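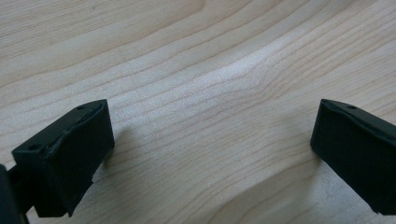 Care and Refinishing of Light Wood Tabletops

Wultance Facilities Handbook, Furniture Section
Applies to: worktables, reading tables and desks with a clear-finished top in maple, birch or similar pale wood
Prepared by: Crisanto Cabrera, Furniture Workshop

Purpose

These instructions set out how pale wood tabletops in Wultance buildings are to be cleaned, inspected and, where necessary, refinished. They replace the earlier leaflet on the Clilmont tables and now cover the Sison reading rooms and the Stoltevthorpe annex as well. Staff who only wipe down tables at the end of the day need to read Sections 1 and 2. Staff who sand or apply finish should read the whole document before starting.

Pale, fine-grained woods show wear differently from oak or walnut. Dark marks stand out sharply, the clear finish may yellow with age, and sanding scratches that would be lost in a coarse grain remain visible for the life of the finish.

1. Routine cleaning

Remove everything from the tabletop. Dust the surface with a dry, soft cloth, following the length of the boards. Grit left on the surface will scratch the finish once a damp cloth is used over it.

Dampen a second cloth with plain lukewarm water and wring it out until no water drips from it. Wipe the top in long, overlapping strokes. If the surface feels greasy, add a few drops of mild dish soap to the water, then wipe again with a cloth rinsed in clean water. Dry the table at once with a third cloth.

Do not use ammonia, bleach, scouring pads or spray polishes containing silicone. Silicone residue is difficult to remove and causes new finish to pull away in small craters. Any table known to have been treated with a silicone polish must be reported to the workshop so that it can be noted on the furniture record.

2. Marks and spills

Blot liquids immediately. Do not rub.

White, cloudy rings are usually moisture held in the finish. Leave the table uncovered overnight in a dry room. Many rings fade without treatment.

Pencil may be removed with a clean white eraser. Colored erasers are not permitted on these tops.

Ballpoint ink should be left for the workshop. Solvents that dissolve ink will generally dissolve part of the finish too.

Gray or black spots that do not respond to cleaning often mean that water has reached the bare wood, especially where metal has stood on it. These tables should be taken out of use and tagged.

3. Reading the grain before sanding

Grain on a single board may run straight for some distance and then bend around the place where a knot or branch once grew. In such areas the fibers rise toward the surface at a changing angle. They reflect light differently from the wood beside them, and a silvery or brighter patch can appear that shifts as the viewer walks around the table. This is a natural figure in the wood and is not to be treated as a stain or a worn spot. Tables have been damaged in the past by well-meant attempts to sand such patches out.

To tell figure from wear, place a lamp low at one side of the table and look across the surface. Move the lamp to the opposite side and look again. Natural figure will brighten or darken as the light moves. Worn finish will look dull from both sides and may feel dry to the fingertips.

Mark worn areas with small pieces of low-tack tape. Do not mark the wood in pencil.

4. Sanding

Sanding is to be carried out in the workshop only, with dust extraction running and a fitted dust mask worn.

Begin with 150-grit paper on a cork or felt block. Sand in the direction of the boards with even pressure, keeping the block flat as it approaches the edges. Where the grain curves, continue in the same straight direction. Following a curve by hand leaves arcing scratches that meet the straight ones and show clearly under finish.

Vacuum the top and repeat with 180 grit, then 220 grit. Do not go finer than 220 before the first coat. Check under the low lamp after each grit and return to the previous grit if scratches remain.

On veneered tops, begin at 220 grit and stop as soon as the old finish is dull and even. If you cannot establish whether a top is veneered, treat it as veneered.

5. Applying finish

The standard finish is a water-based clear satin. Oil-based finishes are not used on pale tops, as they give the wood an amber tone and the table will no longer match others in the room.

Stir the can gently; do not shake it. Apply a thin coat with a synthetic brush or foam pad, working the full length of the table in each stroke. Let it dry for the time given on the can. Water-based finish commonly raises the grain on the first coat, and the surface will feel slightly rough. Smooth it lightly with 320-grit paper, remove all dust and apply the second coat. A third coat is required on tables in public rooms.

6. Return to use

Refinished tables remain in the workshop for 7 full days after the last coat. During this period nothing is to be placed on the top, including paper and dust sheets. Enter the work on Form 51, attach the table number, and forward the form to the furniture desk, extension 148.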